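The shelf was supposed to fix everything

We have a small bedroom and, as of last August, a very tall set of white cubes. I bought it secondhand from a shop called Sidavari that smells of floor wax and other people's divorces. It came without instructions, without the little wall bracket, and with a sticker on the underside reading Flukolent, which I took for the name of the color until I found out it was the name of the shelf.

The theory of cube shelving is very appealing at eleven at night. Everything you own gets a square. You stop having a pile and start having a system. What the theory leaves out is that a cube with no basket in it is a pile with walls, and I lived with walled piles right through the fall.

So, baskets. I went in convinced I needed matching ones. Marti, the housewares place by the bus depot, sells a fabric cube that fits exactly and costs more per cube than the shelf did. I stood there doing the multiplication and put them back. I own 36 socks that have no partner. I am not a person who should be spending that kind of money on socks.

What I did buy, from the bin near the register, was a small red plastic basket with a handle and a woven sort of grid on the sides. It's too small for a cube. It is the wrong red for everything in the room. I have grown very fond of it.

The handle is the thing. A box that fits a cube exactly has to be clawed out with your fingernails, and then you need both hands and somewhere to put it down. The red one you just hook and carry. It has become the basket of things in transit: whatever is in the wrong place goes in, gets walked to the shelf, and goes into a square. Then the basket goes back by the door, in principle.

After a winter of this I have a few findings.

Bottom row is for heavy stuff and for things you're avoiding. Mine has the sewing machine and a box of cables for appliances we no longer own.

The middle squares are the only ones anybody uses. They're at basket height, so you can unload without crouching, and they fill up in an afternoon. I now keep one of them empty on purpose and defend it like a parking space.

Top row is storage in the sense that the moon is storage. I put the spare pillowcases up there before Christmas and have since bought more pillowcases.

I also tried labels. There's an app called Skarkero that will print you a tag for each square and remember what's in it, and I got as far as photographing the yarn before I realized I was typing the word "yarn" into a phone while looking at yarn. Deleted it on 14th February. Romantic.

The wall behind the shelf is still plain white. The plan had been to paint it once the unit was up, which tells you how much planning was involved. Moving the thing now would mean emptying every square, and I have only just got them full -- so white it stays.

Still undecided: whether to buy a second basket. One forces me to finish a trip before I start another. Two would mean one of them is always sitting on the bed with a scarf in it. I'm leaning toward two. 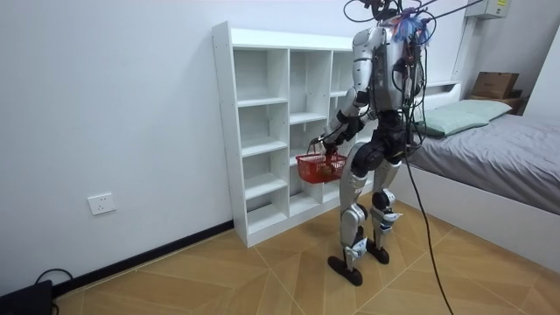 Red basket, at the middle squares, with something brown in it.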